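Jakotley Household and Shop Tasks Working Group
Minutes of the regular meeting, 2020-06-22

Chair: Anayeli Alvarado
Present: members from the Jakotley office, the Sultthorpe store group and Drosham
Apologies: Cisneros (sent written comments, taken under item 4)

1. Minutes of the last meeting

Accepted with one correction. In the item on shelf facing, "boxes" should read "boxes and pouches." The Sultthorpe group asked for the change, as pouches are where most of their trouble is.

2. Matters arising

The list of chores has been sent to everyone. Drosham has not returned its copy and will do so this week.

The question of whether dish loading belongs on the list was left open last time. The chair had asked people to think about it. Views had not changed much. Drosham still wants it in, on the ground that it is the first thing anyone asks about when they hear what the group does. Sultthorpe still thinks it will take up all the time. Agreed to keep it on the list but not to start on it before September.

3. Where things stand on chores

The chair said she had been asked by the Jakotley office for a plain answer to the question of whether machines can do household and shop-floor chores yet, and that she would like the group to give one. She did not want a page of conditions. She asked each site to say what it would trust a machine to do without a person standing next to it.

Sultthorpe said: moving closed cartons of one size from a pallet to a roller, with the pallet placed the same way each time. Nothing else at present. They would not leave a machine alone with mixed goods. Putting loose items back on a shelf after customers have moved them was raised as the job the store staff would most like to be rid of. Sultthorpe's view is that it is also the hardest on the list, as the item has to be recognized, picked up from any position, carried past people and put down facing the right way.

Drosham said: vacuuming a clear floor. They pointed out that the clearing of the floor is still done by hand and that in most homes it takes longer than the vacuuming. They would like the group to stop counting floor cleaning as a finished chore until the clearing is part of it. There was some discussion. The chair said the list already has "tidy floor" and "clean floor" as separate lines and she did not want to merge them. Drosham accepted this but asked for the two lines to be put next to each other.

Jakotley said: nothing in a kitchen. Wiping a table has gone well on a bare table. With things on the table the machine either goes around them and leaves a dirty ring or pushes them. Members agreed that a person wiping a table lifts things without thinking about it and that the written instruction for the chore does not mention lifting at all. The instruction will be rewritten.

The answer to be passed to the office is: a few single steps, in a prepared place; no whole chore yet. Sultthorpe asked for the words "in a prepared place" to be kept in if the answer is shortened.

4. Small packaged goods

Most of the meeting went to this item. The group has been working on picking up wrapped sweets and bars and setting them down on or beside a plate. It stands in for several jobs on the list: restocking a checkout display, clearing a snack table, packing a lunch. A bar in a printed wrapper is held upright between two pale pink fingers over a small plate of wrapped candies, and it is this kind of grasp that the comments below refer to.

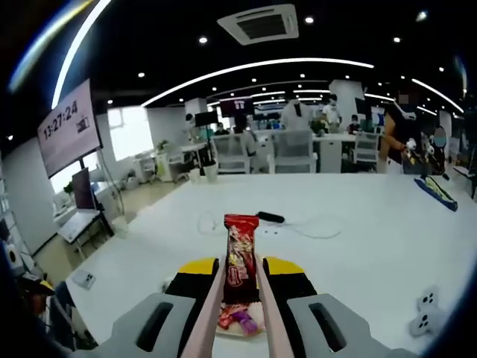 SHOP FLOOR AND HOME: HANDLING

Bars. Members were content with the grip on a stiff bar. The wrapper gives a flat face on each side and the fingers close on it squarely. The concern is the crimped seal at the end. If a bar is picked up by the seal it hangs at an angle and cannot be stood in a display box. Sultthorpe wants all picks by the seal marked as failed even when the bar reaches the right place. Drosham disagreed for home use, where it makes no difference how a bar goes into a lunch bag. Agreed that the two uses will be scored separately.

Loose candies. Twist wrappers and small wrapped pieces remain difficult when they lie against each other. Two common faults were reported: taking hold of more than one piece, and closing on the loose end of a wrapper so that the piece swings. Jakotley said that a person faced with the same plate usually pushes a piece to the side first and then takes it. This is not in the instruction either. Jakotley will add it as an allowed move and see if the results are different.

Shiny wrappers. Sultthorpe asked whether glossy printing was still causing misses under the store lights. No new results. Left for the next meeting.

Damage. Cisneros had written to ask what counts as damage to food goods. Their comments say that a customer will not buy a bar that is bent or broken inside the wrapper, even if the wrapper is clean, and that the group's check looks only at the outside. Members thought this was a fair point. Sultthorpe said the staff find out by feel. It was suggested that bars be opened at the end of a session. The chair supported this so long as the opened ones are not put back with the stock for the next session. Agreed.

Cables and other things on the table. Drosham asked whether the table should be cleared before each try. Jakotley would sooner leave ordinary desk items where they are, as no kitchen counter or checkout is ever clear. Sultthorpe said that loose cables are a separate matter and should be either taped down or named in the record. Agreed: everyday items may stay, cables to be noted in the record.

Cisneros also asked that the number of tries be given along with the number that worked, in every report. The chair confirmed that this has been the rule since the group was set up and will remind the sites.

5. Working by hand first

Drosham asked how long the group means to go on having people do the chores with hand-held grippers before handing them to an arm. They are under some pressure at their end to show a machine doing the work by itself.

Jakotley answered that the hand-held sessions are the only place where the missing steps come to light. The lifting of objects during wiping and the pushing aside of candies both came from watching people do the job with two fingers instead of a hand. Sultthorpe added that a job which a person cannot do with the gripper should not be given to an arm with the same gripper. They gave the example of opening a shelf-ready carton along the perforated line. Their staff could not do it with the gripper and it has been taken off the list.

Drosham was not fully satisfied and asked that their view be recorded: people who hear about the work expect to see a machine do a chore from start to finish, however simple, and the group has none to show them. The chair proposed that each site choose one short chore that it believes could be run from start to finish, and bring it to the next meeting. Agreed. Drosham will look at setting out place mats. Sultthorpe will look at filling one tray of bars. Jakotley has not decided.

6. Time taken

Sultthorpe gave a short report. A member of the store staff can refill a small checkout tray of bars in 2 minutes with bare hands. The same person needed 5 minutes with the hand-held gripper. Most of the extra time went on turning bars the right way up. There is no figure for an arm.

The chair asked whether the store would accept a slow machine if it worked after closing. Sultthorpe said yes for the shelves. For the checkout, no, as it is refilled during the day when it runs low and the space is shared with customers.

Drosham thought speed matters less at home but noise matters more. No one had measured noise. Drosham will do so.

7. Any other business

The spare finger pads ordered for Sultthorpe went to Drosham by mistake. Drosham has 3 sets and will send them on.

Members were reminded to put wrappers in the trash at the end of a session.

A request to let visitors from the Jakotley sales office sit in on the next meeting was refused for now. The chair will offer them a separate visit.

8. Actions

Jakotley: rewrite the wiping instruction to include lifting; add pushing aside as an allowed move for loose candies; choose a short chore.
Sultthorpe: score display picks separately, with picks by the seal marked as failed; report on glossy wrappers under store lights; filling one tray of bars.
Drosham: return the chore list; measure noise; send on finger pads; place mats.
Chair: pass the answer under item 3 to the office; remind sites about reporting tries; reply to Cisneros on damage.

Next meeting: date to be sent by email. Sultthorpe to host.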